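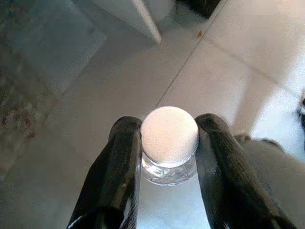
Why does a grasp that passes every check at pickup still fail on the way to the bin? In our trials the check was made too early, at a moment when the grip force had not yet settled.

4.2 Slip after a confirmed grasp

Out of 351 pickups with the Korura controller, 72 ended in a drop after the software had reported a good hold. We were delighted to find that these drops share a clear pattern! Almost all of them came during the first turn of the wrist, when the load shifts sideways and the fingers have to push back.

Figure 6. Wrist camera view of a clear bottle held at the neck, just below the ribbed white cap.

Neck grasps like the one in Figure 6 were the most revealing. The fingertips meet a small, smooth, curved surface, so a slight loss of force lets the bottle swing. The controller read the finger gap, saw that it matched the expected width, and moved on. The gap stayed the same while the force fell, and so the fault never showed up in the log.

Blomqvist spotted the cause while replaying the motor current data from the Kendport runs: the holding current was cut 2 seconds after closing, a leftover power-saving setting. With that setting off, the sideways drops became rare, and the replay plots are a pleasure to look at. Clear plastic remains hard for the camera-based slip check, and we return to it in Section 5.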